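March
By the gallery-going half of the Lachance household

I've been putting paintings in front of strangers for a good long while now, and I still get the jitters on hanging day. This spring it was the group show at Ninholm, the old grain exchange with the tall windows, and I had two pieces in. One was a big blue-gray thing of the ferry landing at Lukodska that I'd been fussing with since fall. The other was small, finished in a rush, and of course it's the one people stopped at!

If you've never been in a juried show, the way it works is that you send in your images, you wait, and you get an email that you open with one eye shut. There were 426 entries this year and the wall list ran to 288, which sounds generous until you try fitting 288 works into a building with two staircases and a lot of radiators. They went salon style, floor to nearly ceiling. My ferry landing ended up over a doorway. I complained about it for a day and then I walked in from the street side, looked up, and had to admit it was a pretty great spot (the light comes in low there around four and the gray goes almost violet).

The small one hung at eye level next to a linocut of a heron. I love that heron. I visited it more often than I visited my own work, and on the last afternoon I bought it, so there went my prize money before I'd won any.

I want to say something about framing, as I get more letters about that than about paint. The show asked for wired backs and no sawtooth hangers, and every year a bunch of us read that line the night before drop-off. I was up until one in the morning with a screwdriver and a roll of braided wire, swearing at D-rings. Put your rings a third of the way down from the top, leave a little slack, and wrap the ends with tape so you don't shred whoever has to carry it. Twenty minutes a picture if you're sober and have the right drill bit. I did not have the right drill bit.
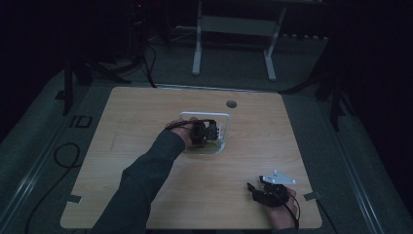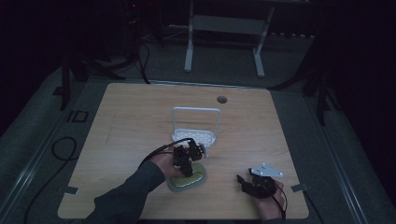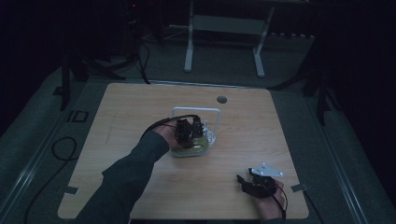
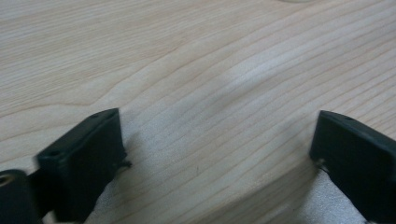

Pricing is the other thing. I put 20 dollars more on the small painting than I'd planned, purely because the form was in front of me and I felt brave, and it sold on opening night to a couple who had driven in from Sakambridge for somebody else's work. They told me they'd circled back to it three times. I went and stood by the coat rack for a minute after that.

The ferry landing came home with me. It's leaning in the hall, face out, and I keep seeing a patch in the lower left where the water needs another pass, maybe something warmer under the pilings. I'll give it a couple of weeks before I touch it. Entries for the fall show open in June, the fee is the same as last year, and they're taking works on paper this time, so I've been digging through the flat files for the old charcoals. Most of them are worse than I remembered. Two are better.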